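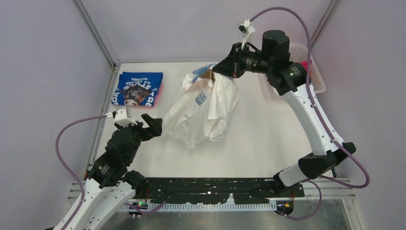
Die Faltzelle Purberg ist eine zweiarmige Roboterzelle zum Greifen, Ausbreiten und Falten von Kleidungsstücken. Sie wurde in der Werkstatt Celtard aufgebaut und gehört zur Baureihe Benus, von der 3 Exemplare in Betrieb sind. Unter Fachleuten gilt sie als besonders dankbares Lehrstück der Zellenwartung, denn fast alles, was an ihr verschleißt, lässt sich mit bloßem Auge erkennen und mit einfachem Werkzeug erreichen.

Aufbau

Zwei Arme mit weißen Gliedern und schwarzen Gelenken stehen an der Vorderkante einer weißen Tischplatte, einer links und einer rechts. Davor verläuft ein schwarzer Montagebalken mit Bohrungen, darunter ein hellgrauer, geschlitzter Verdrahtungskanal. Die Zelle ist mit Aluminiumprofilen eingefasst und an drei Seiten von hellen Wänden umgeben. Der ruhige Hintergrund ist ein Segen für die Bildauswertung: Selbst dünne, halb durchsichtige Stoffe heben sich bei richtig eingestellter Beleuchtung noch ab.

An jedem Handgelenk sitzt ein Kameramodul in einer weißen Halterung. Die Greifer haben je zwei Finger. Gearbeitet wird mit Alltagskleidung, auch mit bedruckter, deren Motive beim Zusammenraffen bis zur Unkenntlichkeit verzerrt werden - eine wunderbar schwierige Aufgabe für jede Software.

Kabelführung

Die violetten Kabel der Handgelenkkameras sind das auffälligste Merkmal der Zelle und zugleich ihr wichtigster Wartungspunkt. Sie laufen in weiten Bögen außen an den Armen entlang. Der Bogen am Ellbogen muss so groß bleiben, dass das Kabel auch bei gestrecktem Arm keinen Zug auf den Stecker ausübt. Zu viel Länge ist ebenso ungünstig, weil die Schlaufe dann in den Stoff geraten kann. Nach jedem Kabeltausch wird der Arm deshalb im Handbetrieb langsam durch alle Endlagen gefahren. Eine Klemme am Unterarm wird nur handfest geschlossen.

Einrichtung und Kalibrierung

Nach dem Einschalten fahren beide Arme in die Ruhelage. Die Kalibrierung der Kameras erfolgt über eine Mustertafel, die in 30 Stellungen aufgenommen wird. Das Programm Sokol berechnet daraus die Lage jeder Kamera zum Greifer. Wird eine Halterung gelöst, und sei es nur für die Reinigung, ist der Vorgang zu wiederholen.

Wartung

Fusseln sind der natürliche Feind der Anlage. Sie sammeln sich zwischen den Greiferfingern und im Verdrahtungskanal und werden abgesaugt, nie ausgeblasen. Die Schrauben der Armglieder werden nach etwa 207 Betriebsstunden auf festen Sitz geprüft, ebenso die Verschraubung der Sockel am Balken. Kratzer am Balken sind unbedenklich, solange die Auflageflächen eben bleiben.

Siehe auch: Zweiarmroboter, Hand-Auge-Kalibrierung, Handhabung biegeschlaffer Teile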